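Search the notebook Enter a term Go

Workshop notebook - Odthorpe
November
Uyên Đào

Last updated: November, 4.15 pm

Carried on with the Ekthorpe clock. It is an eight-day wall clock from the village reading room, and the pencil note inside the case door says "cleaned 1942" with initials I can't make out. There is no sign of a later clean. Coste brought it over last month because it was losing time and then stopping altogether, usually overnight.

Stripped the movement this morning. Let the mainspring down first with the let-down key, slowly, as the click is worn and I didn't trust it. Old oil had gone to brown varnish in nearly every pivot hole. The third wheel was the worst, with a groove in the rear pivot I could feel with a fingernail. The centre arbor is fine. The escape wheel has one tooth very slightly bent, not enough to stop it, but it will be part of the uneven beat Coste complained of.

Cleaned the plates and wheels in the usual solution, rinsed, and dried them in the warm box. Pegged out the holes until the sticks came out clean. That took most of a packet of pegwood, so we need more.

Burnished the third wheel pivot in the lathe. Went through the fine grades of paper first, up to 2000, then the burnisher with a drop of oil. The groove is gone but the pivot is now noticeably thinner, so that hole has to be bushed. Broached it from the inside of the plate, and pressed in a bush from the Gevutex assortment. The Gevutex ones are a shade long for this plate and I had to face it off afterwards. If anyone orders again, look for the shorter length.

Straightened the escape wheel tooth with the brass-lined pliers in two small goes. It looks level against the gauge now. I left the pallets alone apart from a polish. There is wear on the entry face but the locking is still safe, and I would sooner see how it runs before moving anything.

The mainspring is set, though not badly. Over 80 years of winding, if the note is right and nobody changed it. Cleaned and greased it and put it back for the trial. If it won't give eight days I'll price a new one and ask Coste before ordering.

Back together by early afternoon. Oiled the pivots, a very small amount on the pallet faces, none on the wheel teeth. First attempt at setting the beat was poor - I had the case leaning on the test stand and was correcting the crutch for nothing. Levelled the stand and started again. Even tick now. Amplitude looks better than when it came in, but I didn't measure it then, so that is only an impression.

Timed it against the bench timer for 90 minutes. Losing a little. Turned the rating nut up one full turn and left it going with the door shut.
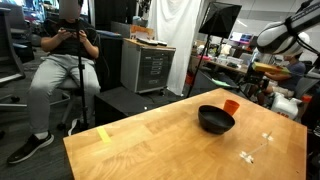 Still to do: the glass needs new putty along the bottom edge, and one of the hinge screws is a modern replacement that is too long and has split the wood. I have glued the split and put a clamp on it. The dial I don't want to touch beyond a dry brush, as the numerals are already lifting near the winding hole. Check the rate first thing and write it in under this entry.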